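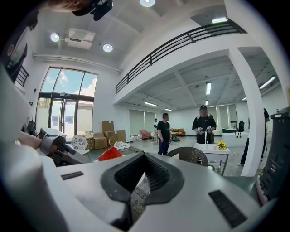 Gripper trial FAQ

Most of the mail we get about the Fuvau and Adutex hand-held grippers asks the same few things, so the answers are collected on this page. Both were tried in the main hall, where there is room for several people to work at once. The Fuvau is the one with the white body and the ribbed, dark gray V-shaped mouth. The grooves matter when you compare results, as the Adutex pads are smooth.

Print this page | E-mail this page

Home | Grippers | Arms | Controllers | Contact

How many grasps did you record?
186 with the Fuvau and 161 with the Adutex. We dropped 39 from the comparison because the camera lost tracking.

Did both use the same camera?
Yes. Same lens, same mount, same exposure. Only the jaws changed.

Does daylight cause trouble?
Some. Tracking was worse facing the tall windows, so we now start each run facing the back wall.

Which one is easier on the wrist?
The Adutex is lighter, but its trigger is stiff. Sobia prefers it for short runs. Talha went back to the Fuvau after one morning.

Can I run the data on a Skjelbred arm?
Yes, with the jaw width rescaled. We have not tried the Gulline controller yet.

Comments

Carter Thibodeau: Do the ribbed pads leave marks on soft fruit?

Iqra Afridi: On ripe pears, yes. Set the trigger stop one notch wider.

Sohail Pirzada: Please post the mount drawing. Mine wobbles.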